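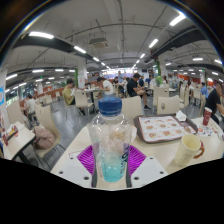
Answers by Mihret Belay, open day desk, Wurkcombe

Where do I go?
The cafeteria. The lab seats 3 people and one of them is usually Tolera. Look for the hand-held grippers with the purple ribbed fingers.

Can I try one?
Yes, from age eight up. You squeeze, the fingers close, and you pick up whatever is on the table. Bottles are a good start. Paper cups are where pride goes to die.

Is there a robot?
Not at lunchtime. You are the arm. What you do gets recorded, and Feven Adugna will show you after 2 p.m. what Rondel, our actual arm, makes of it. Keep your expectations modest.

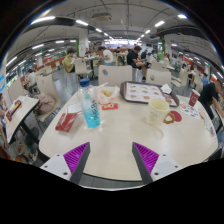

We leave the tables as lunch leaves them, trays and napkins included, so please don't tidy up between turns. Nima spent a morning on a spotless table once and learned very little.

How long is a turn?
Ten minutes, or longer if the line is short — it won't be. We have 80 slots and expect 300 people in May.

Do I need to book?
For a slot, yes. To stand and watch, no.

Is lunch included?
No. The counter is open to everyone, and we get no discount either.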